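Getting the back room usable again

I put off sorting out the back room until the December before last, when I couldn't get to the window without climbing over something. So I finally gave it a weekend, and I've kept it up since (mostly!). These are the things that worked for me.

Start with whatever is leaning on the walls. I know everybody says to start with the floor, but leaning things slide, and then they're on the floor too. Pull them all out, wipe down the wall behind, and only put back what you've used this year. Big flat things go in first with their feet pulled well forward so they don't tip.

Next, stands and tripods. Mine used to live wherever I'd last used them, legs out, waiting for my shins. Now I fold them up as soon as I'm done and wrap an old Velcro cable tie around the legs. If one has a clamp on top, leave the clamp on it! I once spent a whole evening hunting for a clamp I'd put away "safely" in a cookie tin.

Small tools get a tray each. I bought mine from Cisstead, but a baking sheet with a rim does the job just as well. My friend Lorna Dunbar lines hers with a bit of shelf liner so nothing rolls, and I've copied her shamelessly. Anything with lots of little parts stays on its own tray until it's back in one piece.

And keep one surface for work in progress. Just one, and I clear it every 10 days whether I feel like it or not.

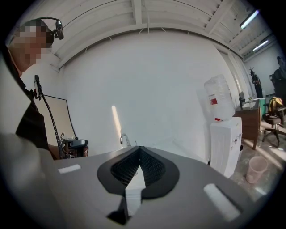 How do you clean a whiteboard that's gone gray and streaky?

Go over the marks with a fresh dry-erase marker, wipe while it's still wet, then finish with a damp microfiber cloth and let it dry before you write on it. For really old ink I use a little rubbing alcohol on a rag, with the window open, and try it on a corner first.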